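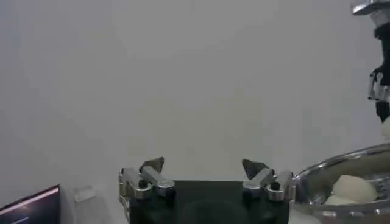 What happens to a bench worker's job when part of the handling is automated?

Most of it stays, but the share spent watching, correcting and restocking goes up, and the share spent on the product itself goes down. Job grades and shift plans are usually written for the old split.

I spent 2 years scheduling production at Nirnorura, a bakery supplier with 138 people on the floor, and left after the second automated line went in. My argument concerns how that change was accounted for. The machines did what the contract with Fikard specified.

A dough station before the change was one person at one table. The person portioned, judged the dough by hand, and set aside anything too slack. That last task was never written down. When the station was specified for two arms, the portioning and the transfer were in the document and the judging was left out. Bad dough then traveled further down the line before anyone stopped it.

Hanyu Dong, the shift lead, put an experienced baker back at the station with authority to halt it. Scrap fell. The baker's grade did not move, however, as the job title now read "attendant," a lower band in the Utura payroll system. She was doing the harder half of her old job for the pay of the easier half.

Benedek Farkas in plant engineering disagrees with me on this. His view is that judgment can be moved to a sensor in time, and that raising the grade now fixes a cost in place. He may be right about the sensor. The plant still needs the judgment in the meantime, and it should pay for it.

There is also the matter of pace. An attendant covering 3 stations gets a stoppage alarm at intervals she does not choose. Breaks were planned at 40 minutes on paper and were often split in two. The Cui dashboard recorded uptime per arm and had no field for this.

My recommendation is narrow. Before a station is automated, the person who works it should write the task list, and the grade should be set from whatever remains on that list after installation. At Nirnorura the list was written by purchasing.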